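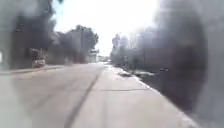 # Getar lens-check kit for sidewalk and curbside robots

I put this kit together after one too many mornings squinting at a bad feed and wondering if the robot should still be rolling. Every operator I know has a rule that says something like "stop if vision is degraded." Great! Degraded how much? Who decides? The Getar kit is my attempt to turn that line into something a tired person can follow before coffee.

**In the box**

- one fold-flat target board, matte on both faces
- a ground mat with parking marks, so the robot stops in the same spot for every check
- 100 dry wipes and 100 wet ones (use a wet one first if there's grit)
- a pad of 90 check sheets, one per robot per shift
- the rule card, laminated, with a hole for a lanyard

**How I'd like you to use it**

Park on the mat, stand the board on its mark and save one still from each driving camera. Compare it with the reference still you took on setup day. If you can't make out the board's outer ring on both the left and right sides, the robot stays parked. No averaging between cameras, and please no "the middle looks fine" — curb edges and people stepping off them tend to be out at the sides.

Then do it again facing the brightest part of the sky. People skip this one all the time, and I get it, it's annoying on a Saturday with orders stacking up. But a lens that passes in the shade can wash out badly in low sun, and I'd much rather you find that on the mat.

Clean, recheck, write down both results. If it fails twice, pull the unit and tag it. Liya Asfaw tested the sheets with her crew and talked me into adding a box for "who said no," so that one person's name is next to the decision and the dispatcher can't quietly reverse it. Best change we made.

**What it won't do**

It's not a calibration target, and it doesn't replace your local permit rules or the robot maker's manual. If either one is stricter than my card, follow the stricter one.

**Fit and price**

The mat suits anything with a wheelbase under 90 cm. For bigger machines, order the Keken mat separately (same marks, thicker rubber). The kit is $200, and a refill of wipes and sheets is $35. Fleet orders go through Anjani Hidayat, who can also print your own stop rules on the back of the card if you send them over as plain text.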